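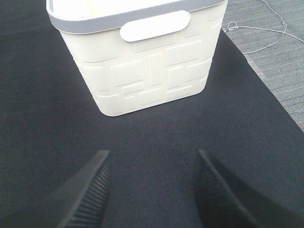
White basket, gray rim, on black fabric.

Exterior Coatings > Roofs and Gutters > Recoating galvanized gutters, chalky old finish

gutterline_mk
Posted 7:40 am

Looking for opinions on a prep sequence before I commit. The house has 115 feet of galvanized steel gutter, K-style, factory finish in a cream color, put up by whoever owned the place before me. The finish is chalking badly on the south run. Rub it with a thumb and it comes off like flour. On the north run it's sound but dull. There are 2 sections near the garage where the coating has let go in sheets down to bare zinc.

Plan so far:
Clear and flush the gutters.
Wash with detergent, rinse.
Scuff with a gray abrasive pad.
Prime bare spots with a water-based galvanized primer.
Two coats of exterior acrylic, satin.

I have two gallons of Heneo metal primer left from a railing job and would like to use it. The can says "ferrous and non-ferrous." The inside of the gutter I was going to leave alone. Fascia gets painted at the same time, different color.

Does the sequence hold up, and is spot priming enough?

eavesdown
Posted 8:15 am

Spot priming is fine on the north run. On the south run I would prime everything. Chalk that heavy doesn't all wash off, and an acrylic topcoat has very little ability to bind what's left. It will look good for one winter and then come off with a strip of tape.

Check it after washing. Let it dry overnight, press a piece of dark tape on, pull it and look at the adhesive. If there's powder on it you wash again.

Also read the back of the Heneo can and see whether it's alkyd. Plain alkyd over zinc is the classic failure. The zinc reacts with the oil and forms a soap layer under the film, and the whole thing peels clean off the metal. My guess is that's what happened on your garage sections.

gutterline_mk
Posted 8:52 am

It says "modified alkyd." Cleanup with mineral spirits.

eavesdown
Posted 8:58 am

Then I wouldn't put it on the bare sections.

rake_and_soffit
Posted 10:05 am

I'd push back a little on that. Weathered galvanized isn't new galvanized. After 15 years outdoors the surface has mostly converted to carbonate and it's a lot less reactive than a fresh sheet. I've had modified alkyds stay on old barn flashing with no trouble. The soap problem is real but people quote it as if it happens every time.

What I'd worry about more is the bare area being newly exposed. If the sheets came off this spring, that zinc has been under paint until now and it isn't weathered at all. OP, when did it let go?

gutterline_mk
Posted 10:31 am

One section was bare when I moved in. The other came off in June when I had a ladder against it.

rake_and_soffit
Posted 10:40 am

Then the first one is probably OK and the second one I'd treat as new metal. At which point you may as well use the same water-based primer on both and save the Heneo for another railing.

eavesdown
Posted 10:47 am

Which was my recommendation. A modified alkyd that stays on is a modified alkyd that hasn't failed yet. Barn flashing doesn't hold standing water or leaf sludge against the seams. Gutters do.

rake_and_soffit
Posted 11:02 am

The outside face doesn't hold standing water either, and that's what is being painted. But fine, we agree on the product.

coldlap_17
Posted 11:20 am

Few things on the sequence.

Scuff before you wash. Scuffing after washing makes new dust, so you end up washing twice anyway. Scuff wet if you can. Pad in a bucket of detergent solution, work a ten-foot length, rinse it before it dries.
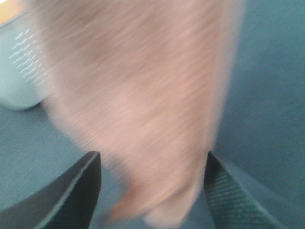
Wipe down last with a clean lint-free rag and clean water, and change the rag often. One rag for the whole run just moves the chalk from one section to the next. If you have mildew in the corners by the downspout outlets, treat that separately and rinse hard. Don't mix bleach with an ammonia cleaner, which sounds obvious, but plenty of "degreaser" products have ammonia in them, so check.

Seams: look at the sealant before you paint. Old silicone won't take acrylic. Cut it out and redo it with a paintable gutter sealant from the inside. If you paint across silicone you get fisheyes and a bare ring around every joint.

gutterline_mk
Posted 12:14 pm

Good point on the seams. A couple have a clear rubbery bead smeared onto the outside face. How do I tell silicone from something else?

coldlap_17
Posted 12:30 pm

Cut off a bit and try to write on it with a pencil and then a marker. Silicone mostly refuses both. It also stretches and snaps back, where butyl stays stretched and sticks to you. If the smear is on the outside face, take off the bulk with a plastic scraper, then use a silicone remover, then wash. Sanding it spreads the residue.

fasciaboard
Posted 1:05 pm

Has anyone used the Paradum direct-to-metal acrylic on gutters? The data sheet gives it as self-priming on "properly prepared galvanized." It would cut out a coat on the whole job.

eavesdown
Posted 1:22 pm

I've used it on downspouts. Brushes well, levels a bit slowly, no complaints on sound surfaces. I wouldn't rely on it over residual chalk. "Properly prepared" carries all the weight in that sentence, and if you prepared it that properly you'd get away with most things.

fasciaboard
Posted 1:30 pm

So for the north run it would work.

eavesdown
Posted 1:34 pm

For the north run, yes. But then you have two systems on one house and the sheen may not match at the corners. Depends how much that bothers you.

rake_and_soffit
Posted 2:10 pm

It can be the same topcoat on both runs. Primer plus Paradum on the south, Paradum alone on the north. Two coats each. Sheen is set by the last coat, so it should match as long as the film build is close.

I'll disagree with leaving the inside alone, though. If the zinc is thin in the bottom, you're putting a nice face on something that is rusting from behind. Flush it, let it dry, and look for red. White bloom is zinc corrosion and can be brushed off. Red means the steel is going, and there's a point where you stop painting and price a replacement length.

gutterline_mk
Posted 3:26 pm

Went up and looked. White bloom along most of the bottom, red in one spot next to the garage outlet, patch the size of a palm. No holes. Poked it with a screwdriver and it's solid.

Local quote for replacing just that run came from Pacheco Gutter, and they'd want to do the whole side to keep the profile matched. I'd sooner get a few more years out of it.

coldlap_17
Posted 3:41 pm

Wire brush the patch to firm metal, rust-inhibitive primer on that spot only, then a gutter liner coating or the same sealant brushed out thin. Lap it two inches past the rust on all sides. Check the slope while you're there. Rust by the outlet usually means water is sitting because the outlet flange is proud of the bottom.

justia_roofline
Posted 4:18 pm

We spray gutters in place at Justia Roofline, so take this as coming from someone who does it with different gear. Brush and a 4-inch mini roller is fine for your length. Two notes.

Watch the dew point. The metal cools faster than the air in late afternoon, and an acrylic coated at five o'clock can be sitting under condensation before it has set. Stop early. We don't start a coat unless the steel is at least 5°F above dew point and staying there.

Paint the fascia before the gutter if you can drop the gutter, and after if you can't. With hidden hangers most people can't. Cut the top edge in with an angled sash brush and accept that the strip behind the gutter won't get done.

fasciaboard
Posted 4:40 pm

That strip is where my fascia rotted. I would at least unscrew a few hangers and look.

justia_roofline
Posted 4:55 pm

Looking is worthwhile. Dropping a full run by yourself to paint a strip that can't be seen is a good way to kink a gutter.

gutterline_mk
Posted 6:02 pm

Revised plan:
Flush, inspect, redo seams from inside. Remove silicone smears.
Wet scuff and wash in ten-foot lengths, rinse, tape test next morning.
Rust primer on the outlet patch, liner coat over it.
Water-based galvanized primer on the whole south run and both garage sections.
Two coats of Paradum everywhere, stopping mid-afternoon.
Fascia last, cut in behind where I can reach.

Heneo goes back on the shelf. What wait would you allow between primer and first coat? The sheet says 2 hours minimum.

eavesdown
Posted 6:20 pm

I'd leave it overnight if the forecast allows. Also check the maximum recoat window, some of those primers want to be covered within 10 days or you're scuffing again.

rake_and_soffit
Posted 6:33 pm

Two hours is fine in dry weather. Overnight puts dew on it and then you're waiting until mid-morning for it to dry off. Prime in the morning, first coat after lunch.

eavesdown
Posted 6:41 pm

Either will work. I'd still wait.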